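# Moving the Returns Bench to a Robot Cell

*Sunday, January 1, 2023*

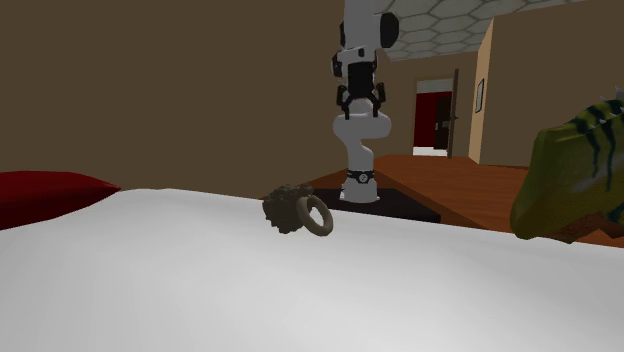 *Simulated cell: arm with the gripper open, two test objects on the white surface.*

Our returns bench at Trotley sorts small goods that come back without packaging. Since October we have been preparing to hand the first pass to an arm. The planning software is Plidari, and the cell layout came from an outside shop, Wisano. I work the bench three days a week and write the test cases on the other two.

The first test set had 301 object pairs. Pairs matter more than single items. A ring standing on its edge is easy to grasp when it is alone. Put a lumpy object partly behind it and the planner has to decide which one to take first, and from which side. On the bench we make that choice without looking up, so none of it was in the work instructions. I had to write it down.

Each pair gets 50 runs with small changes in position. A pair passes when the planner picks the front object first and leaves the rear one where it was. Soft surfaces are the slow part. The simulator treats a slight dip as a slope, and a ring on a slope rolls.

What changes for the people on the bench:

- First-pass sorting goes to the arm. Inspection and grading stay with us.
- The hourly target of 599 items now applies to the cell. Individual targets are gone.
- Every rejected grasp goes to a person, who tags the cause from a fixed list.
- Lifting from the floor bins is unchanged.

The third item worries me. Tagging is seated screen work, and the list was written by people who have never graded returns. "Object unclear" covers half of what we see. I asked for a free text field and got one, limited to 2000 characters, which is plenty.

Pay grades are still open. Tagging has no grade of its own yet, and two of us are already doing it in the Tefera building under the old sorting grade. I have asked for that in writing before the cell goes live.

Next in the queue are the reversed pairs, with the ring behind. I expect more failures there, mostly on approach angle.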